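4.2 Oiling and Caring for the Bench Top
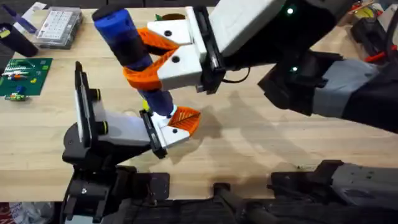
Fig. 9. Bench top in use, light wood surface.

The Jimley bench top leaves the factory with one thin coat of oil. Apply a second coat before you put the bench to work, and repeat when the surface looks dull or water no longer beads on it.

You will need: Hirnell bench oil, two lint-free cloths, 195-grit or finer sandpaper, and a pair of gloves.

1. Clear the top and remove the vise jaws, if fitted.
2. Wipe off dust with a dry cloth. Do not use a wet sponge.
3. Sand lightly along the grain. Do not sand across it.
4. Vacuum the surface and the dog holes.
5. Pour a small amount of oil onto a cloth and spread it in a thin, even film. Include the edges and the end grain.
6. Wait 20 minutes, then wipe off all oil that has not soaked in.
7. Leave the bench overnight before placing anything on it.

Note: End grain takes up more oil than the face. Coat it twice on the first treatment.

Note: Ink and marker stains should be sanded out before step 5. Oil will seal them in.

CAUTION: Oily cloths can catch fire on their own. Lay them flat outdoors to dry, or store them under water in a closed metal can.

CAUTION: Do not use a heat gun to speed up drying.

Replacement oil is sold under part number 106. For leg leveling, see section 4.3.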